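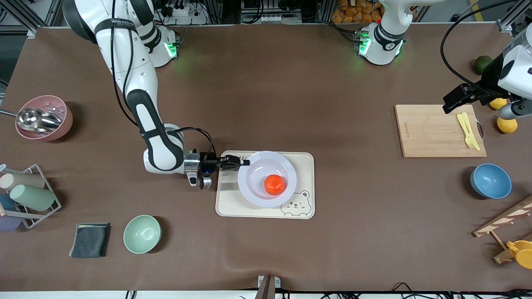
Collecting Demonstrations for a Two-Arm Kitchen Task
Project report, autumn term
Mélanie Tremblay

1. Purpose

The aim of my project was to collect examples from which a learning system can copy simple kitchen actions. I did not train the final model myself. My part was to prepare the table, record the demonstrations by remote control of the two arms, and write the labels. The training is done by the Pullamov group, who receive the data from me in one folder per task.

2. Setup

The two arms are fixed at the far side of a long table. We cover the table with smooth brown paper, and it is changed when it has stains or folds. In the notes, "right" and "left" always mean the robot's right and left. This caused me some trouble in the first days, since the right arm appears on the left side in the camera view, and I had to correct the labels of 14 recordings.

The objects are ordinary: bowls in several colors, cups in a wire rack, a plate on a tray, a cutting board, a plastic knife and fork, a cloth, lemons, a lime and a tangerine. I chose fruit of different sizes on purpose. A lime needs a more closed gripper than a lemon, and I wanted the examples to contain this difference.

3. Procedure

I defined 18 tasks. Each is written as one short sentence, for example "move the tangerine from the plate to the blue bowl" or "put the fork in the green bowl." Before each recording I moved at least two objects which are not part of the task. After five recordings of the same task I changed to another one, so that my own habits would not become too regular.

A recording starts when both arms are in the waiting position and ends when they are back there. If I dropped an object but could pick it up again, I kept the recording and added the label "recovery." If the object left the table, I deleted it.

4. Results

In total I kept 1466 recordings. Most of the deleted ones come from the cutlery tasks. The knife and fork are flat, and on the cutting board the fingers have little room to go under them. The fruit tasks were easier, but the plate was a problem — when a finger pressed on its wide rim, the plate moved and the fruit rolled.

5. Remarks

My recordings from November are slower and have more pauses than the later ones. I did not remove them, but they have a separate label, so the Pullamov group can decide. I would also like to record more tasks where both arms work at the same time. At present only five of the tasks need this, and in the others one arm mostly waits.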